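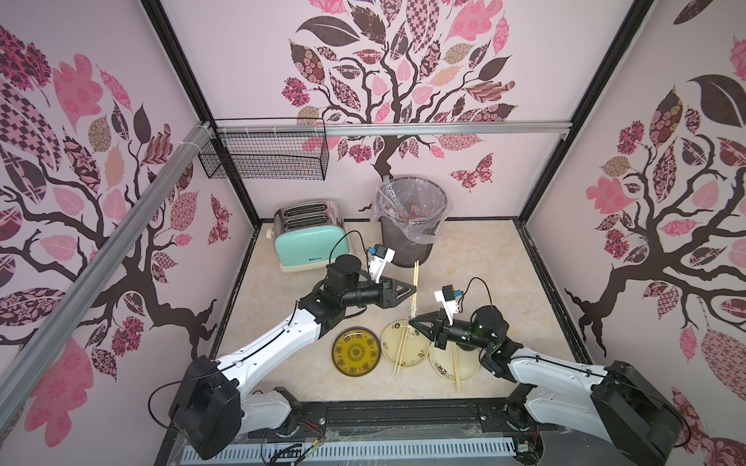
Clearing the Table: Your Questions, Answered Fast

By Reginald Achterberg
April 2024
31 shares | 18 comments

Same questions keep landing in my inbox after the plates post so I'm putting them all in one spot. Short answers, I have dinner on.

Do I have to scrape before I stack?

Yes. Always. One noodle under a plate and the whole stack leans. Scrape into the trash, then stack.

What order?

Trash first, then chopsticks, then cups, then plates. Plates last becuase they need two hands.

My plates don't match. Does it matter?

Nope. Mine never have. I like a dark patterned one next to a pale one with little flowers, looks like a real table. Only thing that matters is size. Big on the bottom. If two look the same size, hold them rim to rim and check.

Do painted plates go in the dishwasher?

Flip it over, read the back. Nothing on the back? Wash by hand. Warm water, soft sponge, no scrubby side. I lost the pattern on a Skekell plate in one June, running it through every night. Still mad.

How long can they soak?

15 minutes is plenty. Overnight is not soaking, it's avoiding.

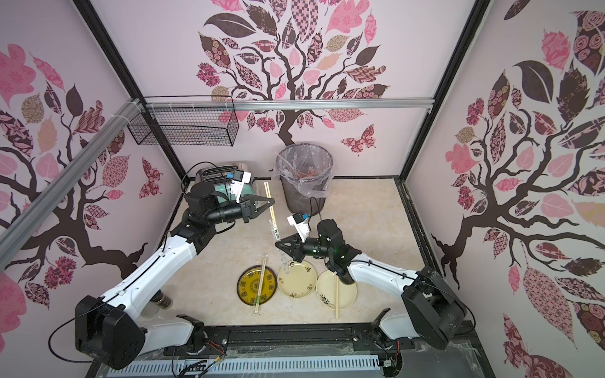 What about chopsticks, wash them or toss them?

Depends. Throwaway kind, used, toss. Still sealed in the wrapper, back in the drawer. Good wooden ones get washed right away, never soaked, and dried standing up in a jar with the tips in the air. Pick them up before you lift the plate. They roll. Mine have gone under the stove more than once.

Someone left half a drink. Now what?

Carry it to the sink by itself. Do not balance it on the stack. Do not pour it in the trash, please, even with a bag in there.

Do I really need a bag in a mesh basket?

If any food is going in, yes. Mesh has holes! Fold the rim of the bag over the top edge a good couple inches or it slides down the first time you drop something heavy. No lid on mine so food trash goes out the same night.

Which bags do you use?

Pennington clear ones, box of 20. Clear so I can spot a fork before it leaves the house. Any brand is fine as long as it's wide enough to fold over.

Can the toaster stay out?

Mine does. Unplug it, let it cool, empty the crumb tray over the trash while you still have the trash out. Wipe the top with a dry cloth. Wet cloth leaves streaks on anything shiny.

What's a hanging wire basket good for?

Napkins, dish towels, light stuff. Not plates. Not chopsticks either, they poke thru.

Is marble-look countertop hard to keep clean?

Easy to clean, hard to see what needs cleaning. Crumbs hide in the pattern. Wipe toward you and feel for grit with your other hand. I tried the Vetis spray, smelled like a pool. Back to dish soap.

How long does all this take you?

Almost 15 minutes with guests. Way less if it's only us.

Will you do one on glasses?

Working on it. The Munura rack showed up with a bent leg so I'm waiting on a new one. Leave glass questions in the comments and I'll get to them when it's here.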